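## 3. Playlist chart removal and album sales

Ultero withdrew its public artist charts in October. Trovis, which operates in the same market, kept its charts but stopped showing vote totals. The two services therefore allow a comparison of fan purchasing with and without a visible ranking.

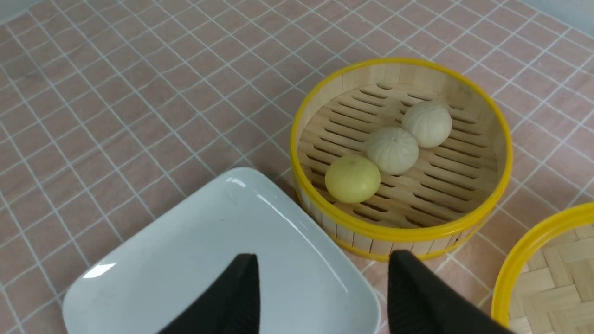
**Kylie Tapsell**
Lead author, Tulport

### 3.1 Sample

Purchase records were drawn for 2,210 accounts that had bought at least one digital album in the 14 weeks before the change. Accounts closed during the study were dropped, leaving 2,155. Each was assigned to the service on which it had made most of its purchases. Ties were settled by the date of the first purchase.

Repeat purchases of the same album were treated as a separate variable. Before the change, single accounts bought up to nine copies of one title in a week. Gift codes were excluded, as neither service records whether they are redeemed.

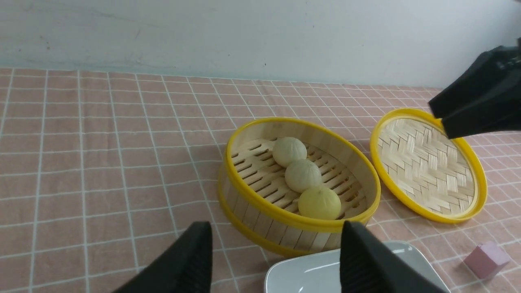
*Figure 1. Three steamed buns in a round steamer basket.*

### 3.2 Model

Weekly purchases were fitted with a negative binomial regression, with fixed effects for account and week. Release weeks were flagged using the Dizon catalogue. Titles missing from the catalogue were matched by hand on artist name and track listing. Standard errors are clustered by artist, so that accounts following the same act are not treated as independent.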